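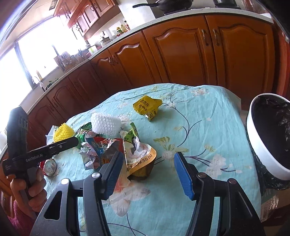

Sirnisley Pendulum and Chart Set, Kakach Edition
Item 2889

Let's start with what this is. You get a weighted pendulum on a chain, a set of 8 printed charts and a booklet on dowsing and the subtle bodies, in a flat card box. The pendulum swings because your hand moves it. People who dowse will tell you something else is moving your hand, and that may be why you want one. We sell it, we have used it, and we have no view to offer on where the answers come from.

The maker does have a view. The lid says the set is "tuned to the seven rays." We asked Sirnisley what tuning meant and how it was done. The reply was two pages long and did not mention a tool, a method or a test. We have left the claim off our own label.

What you get

Pendulum: solid brass, cone shaped, with a short chain and a plain bead at the top. It hangs straight and does not spin, and plenty of cheaper ones can't manage that.
Charts: 8 sheets of heavy card, printed on one side. Yes/no, letters, numbers, days and months, colors, the chakras, the rays, and one left blank for your own headings.
Booklet: 7 short chapters. The first two are useful. They tell you how to hold the chain, how long to make it, and how to write down a question before you ask it.
Pouch: cotton, drawstring. Fine.

About the booklet

Chapters three to six retell the usual story of hidden teachers and root races, with no sources given. If you have read any of the older occult writers you will know most of it already, in better prose. Chapter seven says a pendulum should be "cleared" under running water after each use. Brass left wet will spot. Wipe it with a dry cloth.

There is also a claim on the back cover that the charts were tried on 600 sittings before printing. We asked for the notes from these sittings and were told they are private. So treat that number as you would any other number on a box.

Kakach or Lozano?

We carry the Lozano set too. It has a lighter pendulum and thinner charts, and it costs less. Beginners often do better with the heavier one, which settles sooner between questions. The Lozano booklet is shorter and makes fewer promises – a point in its favor, as far as we are concerned. If you only want charts, the Juris pad is the cheapest way to get them, though the paper is thin and curls at the corners.

A suggestion before you buy

Tie a metal washer to a piece of thread and try it for a week. Write your questions and the answers in a notebook, with the date, and go back later to check them. If you enjoyed the week, the brass one is nicer to hold. If you didn't, you have saved some money and you still have a washer.

Please don't use this or anything else we sell to decide on medical treatment, to look for a missing person, or to pick investments. The booklet hints at the first of these on its last page. We wish it didn't.

Stock and returns

The December printing had the colors chart with two headings swapped. Copies we ship now are from the corrected run – look for the small "2" in the bottom corner of the sheet. If you have an older copy, send back the one sheet and we will replace it.

Returns are accepted if the charts are unmarked. We do not accept returns on the grounds that the answers were wrong.

Page last updated 2018-04-11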